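Grernell Outdoor: Questions We Get

Ordering, sizing, repairs and the rest. If yours isn't covered, write to the shop in Hollport and a human will answer, usually before lunch.

Who makes your clothes?
We do. Grernell cuts and sews everything in Hollport, in a building that used to sell pianos. The freight elevator is excellent. The heating has opinions.

Do you make anything for men?
No. Men have been well served by the hunting clothing industry for a long while and seem to be coping.

What is the difference between the Keta and the Alemneh?
The Keta is our rain shell. It goes over everything, packs into its own pocket, and is cut long in the back so you can sit on a wet log with some dignity. The Alemneh is the insulated jacket you wear under it, or by itself on a dry, cold morning. Buy the Keta first if you live somewhere damp.

Why does the Keta cost $344?
Because we pay people to sew it, and they like to be paid every time. The Alemneh is $300 if that helps, and it probably doesn't.

How do I pick a size?
Measure your hips and chest, then use the chart on the product page. Please ignore whatever size you wear in jeans. If you fall between two sizes, go up — you'll want room for a wool layer, and possibly a sandwich.

Do the bibs really have a drop seat?
Yes. Two zippers, no need to take off your jacket or your pack. This is the question we get most often, and the answer has sold more bibs than all of our advertising.

Is the fabric quiet?
The Alemneh is very quiet. The Keta is quiet for a rain shell, meaning a deer with its mind on other things may not notice. We'd sooner tell you that now than read it in a review.

How do I wash it?
Cold water, gentle cycle, scent-free soap. Skip the fabric softener, which ruins the water repellency. Hang the Alemneh to dry. The Keta can go in the dryer on low.
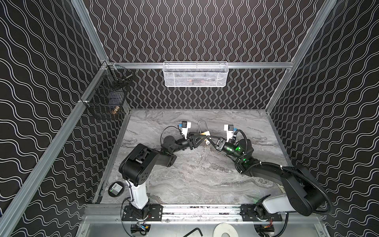
Can you fix a torn jacket?
Usually. Repairs are free for the first 12 months and a flat $65 after that, including the trip home. Wash it before you mail it. We have opened some memorable boxes.

What is your return policy?
Unworn, tags on, within one season of buying it. Burrs in the cuffs count as worn.

Will you bring back the old green?
The mill stopped making it. We've asked them twice, the second time with cookies. If they change their minds, it will be in the newsletter.

Can I visit?
The front room is open from 10 a.m. to 4 p.m. on weekdays, except in January, when we do inventory and are poor company. Park behind the building.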